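Betriebssysteme, Skript zur Vorlesung 5: Speicherhierarchie und Lokalität

Heute geht es um eines meiner Lieblingsthemen! Warum läuft dieselbe Schleife über eine Matrix einmal flott und einmal quälend langsam, obwohl beide Varianten exakt gleich viele Additionen ausführen? Die Antwort steckt in der Reihenfolge der Zugriffe. Wer zeilenweise liest, nutzt jede geladene Cachezeile voll aus (räumliche Lokalität), wer spaltenweise springt, wirft fast alles wieder weg.
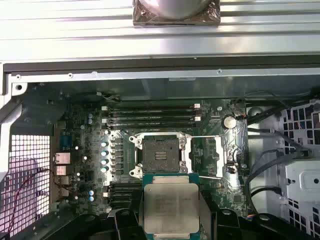

Hadiza Ugwu fragte in der letzten Übung, ob man den Cache dann nicht einfach so groß machen könne wie den Hauptspeicher. Schöne Frage! Große Speicher haben längere Leitungen und aufwendigere Adressdekodierung, und damit steigt die Zugriffszeit. Ein riesiger L1 wäre eben kein schneller L1 mehr.

Zum Rechnen nehmen wir unser Übungsmodell Maltari: Treffer im Cache 3 Takte, Fehlzugriff zusätzlich 100 Takte. Bei einer Fehlerrate von 5 Prozent ergibt sich

3 + 0,05 · 100 = 8 Takte im Mittel.

Spielen Sie bitte selbst mit der Fehlerrate, es lohnt sich wirklich!

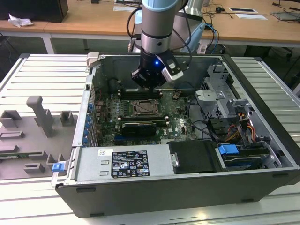 Die Kosten eines Fehlzugriffs haben auch mit Wegen zu tun. Register und L1 liegen bei heutigen Prozessoren auf dem Chip selbst, der Hauptspeicher sitzt außerhalb. Auf der Platine oben sieht man den leeren CPU-Sockel und gleich daneben die Reihe der Speichersteckplätze – so nah beieinander, und trotzdem ist das aus Sicht des Rechenkerns eine Weltreise!

Bis zur Übung: Aufgabe 3 (Matrixtransposition in Blöcken), Messwerte bitte mitbringen.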